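# The Slow Hand of Vidley

The pitch for home automation hasn't changed much: buy an arm, print some parts, hand over the boring jobs. Tegan Hapeta has heard it often enough to quote it. She has spent 20 months in a shared workshop in Vidley teaching a robot to take old computers apart, and she still keeps a screwdriver in her back pocket.

Her project, Trikau, is meant to strip office towers for parts. A person can pull a memory stick in 3 seconds. Trikau's best run took 88, and that was with the case already open.

Hapeta says speed will come. Maybe. I've heard that from a lot of people standing next to a lot of arms, and the clips and latches inside a PC were made for human fingers – nobody shaped them for a machine that has to be told where everything is.
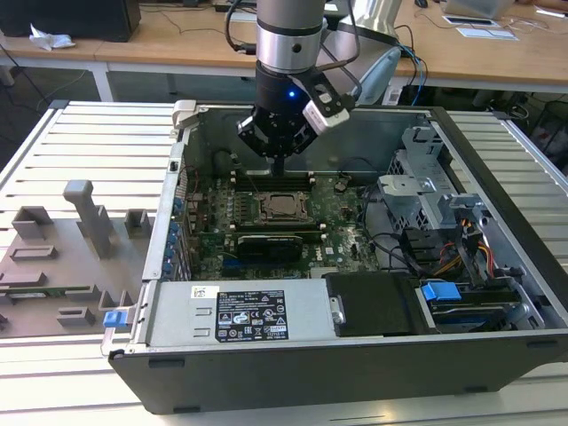
*Trikau's gripper over the motherboard of an opened tower, with a gray 3D-printed fixture plate beside it.*

She plans to try 2 more fixture designs before May. I asked what happens if neither one helps. "Then I print another," she said, and went to look for a cable.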